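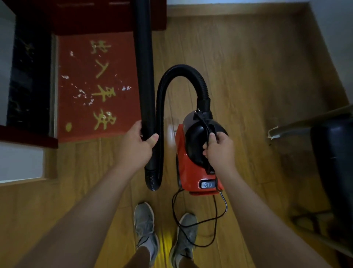

Mellach Tiltlow canister vacuum: a term with the little red one

Right, a vacuum cleaner review on a robotics club page. Bear with me, because we've spent more hours with this machine than most people spend with theirs in a decade, and I have Opinions.

Our student project (Ekesia, the household chores one, if you've seen the noticeboard) is trying to teach a robot arm to help with vacuuming. The proper sort of vacuuming, I mean, with a hose and a tube and a cord that gets under your shoes, as opposed to a round puck that bumps into the skirting board and calls it a day. Before the arm gets anywhere near any of it, we do the whole job with our own two hands, over and over, and write down every grab, lift, twist and push. We needed a vacuum for that. Dela Lamptey found the Tiltlow, we bought it with the last of the term's money, and it's been our star performer since.

What you get

A small canister with a glossy red body and a black top, a handle on the top, a ribbed black hose that plugs in beside it, and a long straight black tube for the other end of the hose. There's a power button on the front with the usual symbol on it, and a thin black cord with a two-pronged plug. The cord is 5 metres, which is fine for a small room and miserable for anything bigger. No instructions in English in ours, though you really don't need them.

The handle

The best bit! It's right on top, where your hand expects it, and you can carry the whole vacuum one-handed with the cord pinched against the handle and the tube in your other hand. I do this every single time I move from the doorway to the desk and I'd never noticed I did it until Sotiris Vasilakis made me write it down. Holding a handle and a cord with the same hand is, for a person, nothing at all. For a two-finger gripper it's a whole afternoon of swearing. So full marks for the handle from a human point of view, and a slightly bitter four out of five from the software side.

The hose

Hmm. The hose has a mind of its own. It's stiff enough to stand up in a great tall loop when you lift the tube, and then it swings over to whichever side you didn't want. Pull the tube to the left and the canister would rather like to come with it. If you're used to a big heavy vacuum that stays where it's put, you'll find this annoying for a week and then you'll start steering the thing by its hose, like walking a small dog.

From the project side, this is where most of our work has gone. We split our 294 recorded cleaning runs into single actions — pick up tube, shift canister, clear cord, that sort of level — and ended up with 883 of them that involve the hose or the cord in some way. Ekow Quaye did the bulk of the labelling and would like it known that he no longer dreams about anything else. A stiff hose is at least a fairly predictable one, he says, and he'd choose it over the floppy grey thing on the Uzor we borrowed in December, which folded up on itself every time we turned a corner.

Cleaning, since it's a vacuum

Oh yes, that. It's good on bare floor. We work on wooden planks mostly, and dust and crumbs go up without any fuss. The doormat is a tougher customer. We like a mat with light scraps on it as a test, bits of white on dark red being very easy to see (for us and for the software both), and the Tiltlow gets most of them on the first go if you keep the tube upright and go slowly. Go fast and it just pushes them about. It will also try to eat the edge of the mat, so put a foot on it.

Fluff that's been trodden in needs several passes. Hair, same. I wouldn't buy this for a house with carpets and a cat.

Noise is all right. You can talk over it if you stand up, which matters when one of you is cleaning and the other is calling out the steps.

Furniture

The room we use has a big black leather office chair in it, and the chair is in the way of everything. A huge amount of vacuuming is really moving furniture with one hand while keeping an eye on where the hose has gone, and I'd never have guessed how much until we started breaking the job down. You park the canister, you get a grip on the armrest, you shove, you check the cord isn't going to get run over, you pick up the tube again. The Tiltlow is small enough to be parked almost anywhere, and it stays put on a smooth floor if the hose is lying down beside you and not pulling at it.

The cord, though, never tidies itself. It spreads itself in loops over the floor between you and the chair. I'd have paid a good bit more for one that winds in at the press of a button. We now have "deal with cord" as its own action in the list, and it turns up more often than the actual cleaning does, which I find a little bit insulting.

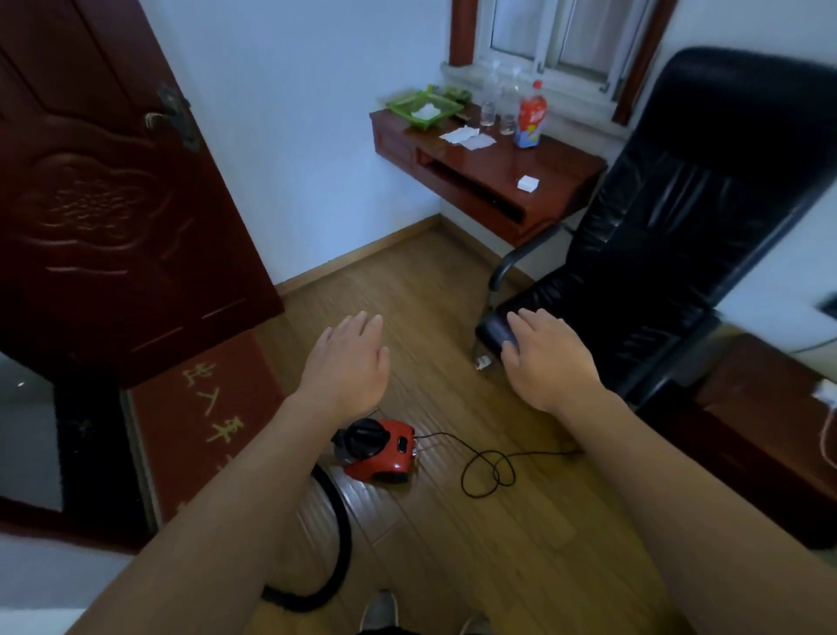

Cecilia Nutsugah disagrees with me about the cord, and as she's done nearly as many runs as I have, she gets her say. Her view is that a vacuum with a wind-in cord would have been the wrong buy for the project, as the arm would never have to learn anything about cords and we'd be stuck the first time somebody handed it an iron or a desk lamp. She also reckons I leave far too much of it out to begin with, and that if I unrolled only what I needed I'd have a lot less to moan about. She'd give the Tiltlow a clear five. I've tried it her way and, fine, it does help a bit.

Where the project has got to

For anyone here for the robot: the arm can now find the handle and lift the canister straight up, provided the hose is on the left. Hose on the right and it gets muddled. Pushing the chair works in simulation only, so don't come along on a Friday expecting a show. The set of stills we use for training is up to roughly 4,000 and Akua Quaye is still going through them taking out the blurry ones. We'll put the action list up for other clubs to use as soon as somebody has fixed the spelling.

Good things

Light, carries nicely in one hand
Handle exactly where you want it
Fine on wooden floors, decent on a flat doormat
Small enough to park beside a chair

Less good things

Short cord, and it goes everywhere
Hose tugs the canister about
Weak on trodden-in fluff and hair

Score

Four out of five as a vacuum for a small flat or a student room. If your club is after something for a chores project, get one and get a spare hose with it, as ours has started to split slightly near the tube end and the replacement is taking ages to arrive.

Reviewed June 2022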